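Laston College Robotics Club forum > Two-arm table task > Plate and roll, still failing

moth_and_rust
ok so round 2 is in October and we're stuck. Task is the Letora tidy-up one, towel roll onto the plate, then mug, then the stripy pumpkin. Simulator fine. Real table, mostly not fine. We've got 398 recorded runs and the policy still hovers over the roll like it's scared of it. Any ideas before I retrain the whole thing again

kettledrum11
398 isnt much. The Jodura lot said they had 2,904 at the last meet. Record more.

moth_and_rust
yes but they've got more drivers than us. We get the room two evenings a week

pinwheel_dan
Disagree with kettledrum. More of the same gets you more of the same. How many of yours start with the roll somewhere odd? Bet its always to the right of the plate, same angle

moth_and_rust
er. most of them yeah

kettledrum11
Still a numbers thing. We were hopeless at 398 too - got to 882 and it picked up

pinwheel_dan
you also changed the fingertips at 882, so who knows

greyheron
Which views are you feeding it? Head only or wrist as well? Stick some up

moth_and_rust
head plus both wrists. Couple of each

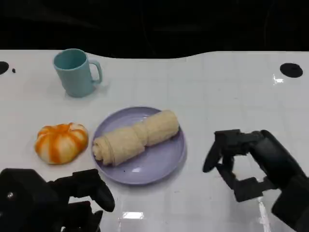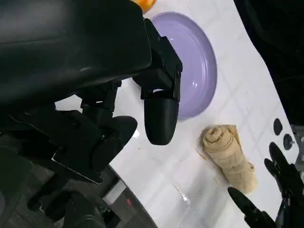
Same table, same kit for all of these

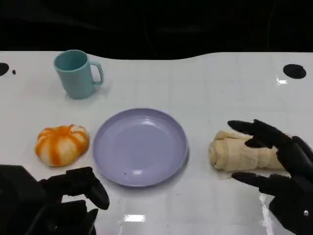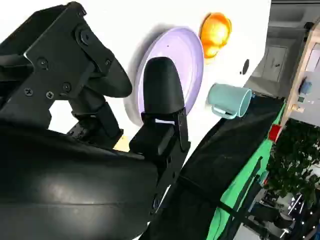

Anyway the loss curve looks lovely which is the annoying bit. Its only on the table it goes wrong. Closes late, or shuts next to the roll and carries on as if it's got it.

greyheron
Closing late sounds like lag to me. Are the wrist streams stamped at capture or when they land on the PC? We had this on the Alemayehu arm, wrist was 11 frames behind the head. Took us ages to spot

moth_and_rust
when they land I think?? will check

kettledrum11
ok thats worth fixing before you record anything else, I'll give you that

pinwheel_dan
and glare. White shiny table under those lights, I'd try a matt sheet

greyheron
Rules say standard surface, no sheet. Section on fixtures, have a look

pinwheel_dan
rules say no sheet on the DAY. can train on what you like

greyheron
Then you've trained on the wrong table

moth_and_rust
leaving the table alone. Doing timestamps first, then a batch with the roll all over the place. will post numbers if theyre not embarassing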